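Open day at the Stonska works, Tratavstead
September 5, 2026

The leaflet promised "a morning behind the scenes of modern packaging". I have been to enough of these to bring my own sandwiches.

Parking was in the far field, a fair walk from the gate, and the shuttle bus had stopped for its break. We were put into groups of 12 and given ear plugs and a sticker. Our guide was pleasant and had plainly learnt the script the night before.

The Vaughan line is the thing they want you to see. It folds 900 cartons an hour, or so the board says. It was standing still when we got there, and still standing still when we left. I asked how often that happens and was told it was "planned". Perhaps it was.

Next came a talk on Clivix, the new coating that is meant to replace plastic film. Plenty of slides, 46 of them, and very little on what it costs or whether the council will take it in the paper bin. I asked about the bin. They will get back to me.

The design room was better. Somebody there still marks things out in pencil before going near a computer, and I could have stayed longer. 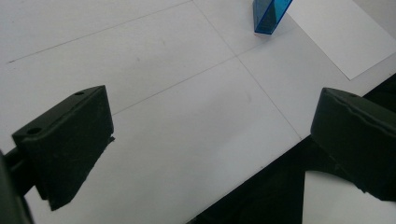

After that it was the canteen, where tea was free and a bacon roll was not. The shop had the usual mugs.

Would I go again? They are planning another one in November, with the line running - I'd want that in writing first. Families with small children should know there are 134 steps on the route and no lift.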